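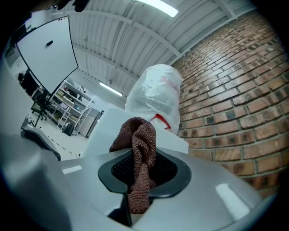
Watch Night Service

A watch night service is a late church gathering held on the last night of the year, running past midnight into the new one. I've been going to them since I was small enough to sleep under a pew, so I'm writing this entry the way I'd explain it to a friend, with the history up front and my own church's habits further down.

Origins

Most people trace the custom to the Moravians, who were holding these services in the 1700s. The early Methodists picked it up and liked it so much that they held watch nights at other times of the year too, often near a full moon so folks could find their way home. In Black churches in the United States the night carries another memory, Freedom's Eve, when people gathered on the last night of 1862 to wait for the Emancipation Proclamation to take effect. You'll still hear that story told from a lot of pulpits before the clock runs down (and if you've never heard a whole room go quiet for it, I hope you do someday).

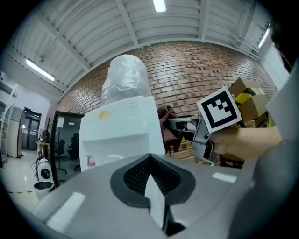
Order of service

There isn't one fixed order. Methodists may use the Covenant Renewal Service, which has a long prayer the congregation says together. Lutherans and Anglicans tend to keep it shorter, with readings and a hymn or two. Pentecostal churches go the other way entirely! Ours in Kilden starts at 10 and nobody has ever looked at a watch during the singing.

The usual pieces, in most places I've visited, are singing, testimonies, a sermon, silent or kneeling prayer just before midnight, and then a great deal of hugging. Testimonies are the part that can run away with you. We let people stand up and thank God for whatever the year brought, and one year we had 13 of them before the sermon even got started. I loved every minute, though my youngest was asleep on the coats by the fourth.

The midnight prayer

Customs differ here more than anywhere else. Some churches ring a bell, some turn the lights down, and some have an old call and answer where a "watchman" is asked what time of night it is. Lindiwe Mthembu, who led our prayers for years, had us kneel at 4 minutes to midnight and keep silent until she began the first hymn. She never used a pitch pipe and she was always a little high, so the basses had a fine time and the sopranos suffered.
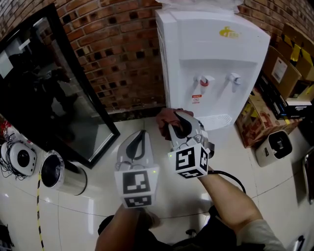
The water dispenser by the brick wall, with two hand-held grippers in front.

Food and fasting

Early Methodist gatherings sometimes went along with a love feast, a plain shared meal of bread or cake and water. Some congregations fast through the last day of the year and eat together after midnight. At Kilden we do soup, bread and black-eyed peas, and the Lehtinen church across the river brings cardamom buns, so I'm in favor of as much fellowship with them as we can manage.

Attendance

I can only speak for our own corner. The biggest one I remember was the joint service at Girner, with 343 people signed in at the door and the choir standing on the stairs. Most years we're a much smaller crowd, and I think the testimonies go better that way.

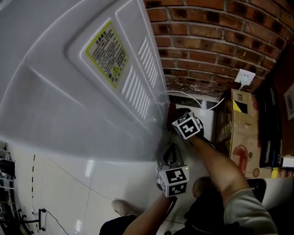
Some churches now hold an early watch night in the evening for families and older members, with the prayer at seven or eight. I was snooty about this until I had kids. The Usirov chapel does both, and the early one is every bit as heartfelt, with louder babies.

Related observances

Watch night is easy to mix up with the Easter Vigil, which is much older and has its own readings, and with all-night prayer meetings, which can happen any time of year. We hold one of those in May. The songs overlap a good deal, and so do the people making the coffee.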